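About Lenell

Most home organizing companies will tell you a tidy closet changes your life. We doubt it. Sơn Lương started Lenell after paying a consultant $600 to be told he owned too many mugs, and he still has the mugs.

We work in Dramdale and the towns nearby, mostly in kitchens, pantries and garages. There are two of us on a job. We don't sell memberships, and we won't ask whether your colander brings you happiness. 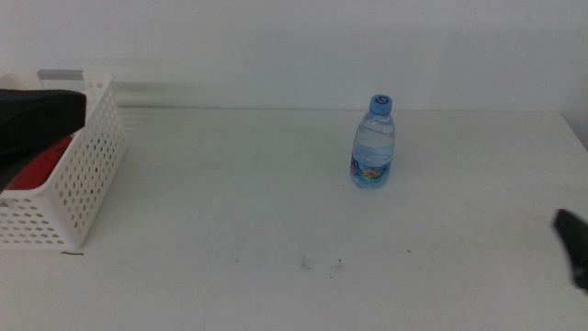
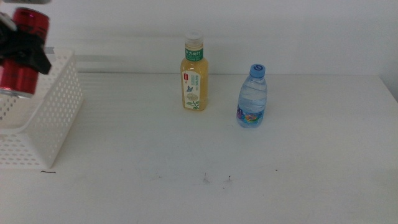 A white basket with holes in the sides.

Our first visit is 70 minutes and you can stop there. Plenty of people do. If a shelf in the right spot would fix the problem, we'll say so and you can put it up yourself.

We are also wary of matching sets. Before we joined up with the Rissanen workshop we tried one pantry system after another, and most were a nice label on a box that didn't fit the shelf. We take no commission from anyone – ask us and we'll show you the invoices.

Clients so far: 204. Some of them have messy garages again. We went back to a few last November and didn't charge.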